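Category: Out and about / Labs and workshops

I got to the Nollevitz open afternoon far too early, as I always do, and spent the first half hour in the foyer with a coffee and a leaflet that had the bus times wrong. It was June, all the doors were propped open, and by two o'clock the place was heaving. Lots of students, a few families, and a surprising number of people from recycling firms, who had the best questions all day.

I'd come for the Kongkaew project. If you've read this blog for a while you'll know I take old PCs apart for fun, so a group trying to teach a robot arm to work inside one was always going to get me on a train! What they're after is a way of learning fiddly assembly jobs from people. Somebody guides the arm through the job by hand, over and over, and the software (they call it Norno) learns from the recordings. Their first set had 200 of these, all done by two people, and it was a bit hopeless. The arm learned to copy their habits, including a funny little pause one of them always made before pushing down.

So they changed the recipe. The set they use now has 695 recordings, and 337 of those are what they call recoveries, where the person starts from a bad position on purpose (tilted, too far over, jammed against the slot) and then sorts it out. That's the bit I found clever. I'd have assumed you only want to show a learner the tidy version, but then it has no idea what to do the first time things go a little wrong, and with memory sticks things go a little wrong constantly. Ask my thumbs.

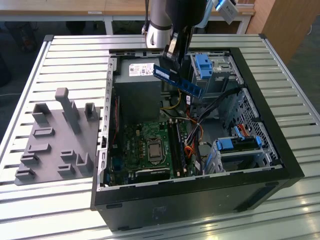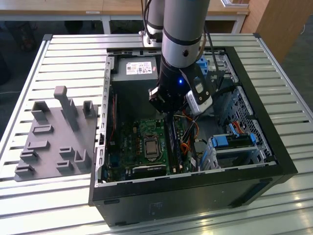
The result they were keenest on was the comparison. Same arm, same job, two versions of the software. With the tidy recordings only, it managed the memory job in fewer than half of its tries. With the recoveries mixed in it got to 79 per cent. One of the recycling people asked straight away what happens with a make of computer it hasn't met before, and the answer was a pretty frank "it drops, a lot". They haven't got a proper number for that yet and wouldn't be pushed into guessing one, which made me trust the other number more.

I asked about force, as I always want to know how hard these things shove. They do measure it at the wrist, but Norno mostly goes by what the cameras see and only uses the force reading for the last little push. They've tried it the other way round and it was slower. Why it was slower they're still arguing over, and I got two different explanations from two people standing next to each other, so I'll leave that one there.

After that I had a quick look at the Modiston stand down the corridor (grippers, mostly, and a bowl of very good mints) and then missed the talk on battery sorting because the room was full. The slides are meant to be going online. If you're thinking of going next year, take the earlier train, wear flat shoes and eat before you arrive, as the sandwiches had gone by one.

Recent posts
Three dead laptops and a bag of screws
A morning at the clock museum
Which thermal paste did I like best?
Notes from the spring repair fair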